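The letting scheme, again

So Clidesthorpe is to have a landlord licensing scheme. The notice went up in March, and if you rent in the streets behind the station you will have had the leaflet with the smiling family on it. I have read the full report, all 128 pages, and I'm less cheered than the leaflet would like me to be.

The bones of it are simple enough. Any private landlord in the two wards will pay £595 per property for a licence. In return they promise to keep the place safe and dry, and the council promises to check. It's the second promise I have trouble with.

Our council already has powers to go into a rented flat with a bad boiler or black mould up the bedroom wall. It has had them for years. Ffion Vaughan on Gethin Road reported her damp before Christmas and got an automatic email, then a phone call asking whether she had tried opening a window. Her landlord uses Lonico, the letting agents, who sent a man to paint over it. The mould was back through the paint by Easter. I don't see which part of that would have gone differently if someone had a certificate in a drawer.

Page 30 says inspections will be "risk-based". I asked at the drop-in session what this meant and was told that higher risk homes would be seen first. How do they know which are higher risk? From complaints. So we are back to the email and the window.

Tharun Suvarna, who spoke for the housing team, was perfectly civil and stayed well past the end to talk to people. He said they were hiring. I asked how many inspectors and he said two, to begin with. Two, for both wards, and one of those posts has been advertised before without luck.

Iolo Prothero thinks I'm being sour, and that a weak scheme is better than none because it can be tightened later. He may be right. He also thought the Cutach flats would be finished on time. My worry is the rent. The report spends a single paragraph on whether landlords will pass the fee on and decides the effect will be "modest", with no working shown.

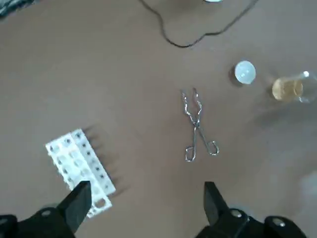
Can a landlord add the licence fee to my rent?
Nothing in the report stops them. It would have to come as part of an ordinary rent increase, with proper notice, so check what your tenancy says before you agree to anything.

Comments on the scheme can be sent in until the end of the month, by form or by letter to the town hall. I'm sending mine by letter and keeping a copy.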